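Re-keying a drawer of old index cards

I inherited 11 boxes of recipe cards from my aunt, Sylvie MacPherson, and have spent most of August working out how to file them. Notes so far.
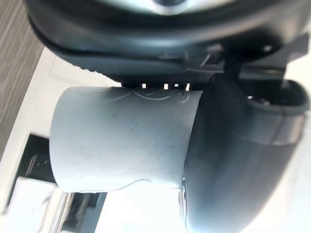
Numbering

Each card gets a four-digit number in pencil, top left, in the order it came out of the box. The number carries no meaning. I tried coding by category first and gave up at card 90, when a rhubarb relish turned out to be filed under both Preserves and Christmas.

The index

One plain text file, one line per card: number, title, source, cross-references. Titles are copied as written, including her spelling of "bannoch". Searching is quick enough at 1,000 lines that a database would be extra work for no gain.

Duplicates

Keep both. Two cards for the same loaf often differ in oven temperature, and the later one usually has a correction in a different colour of ink. I note the pair in the last column and move on.

Still to do: the metric conversions, and the 200 or so clippings that were never pasted down. Those can wait for a wet Sunday.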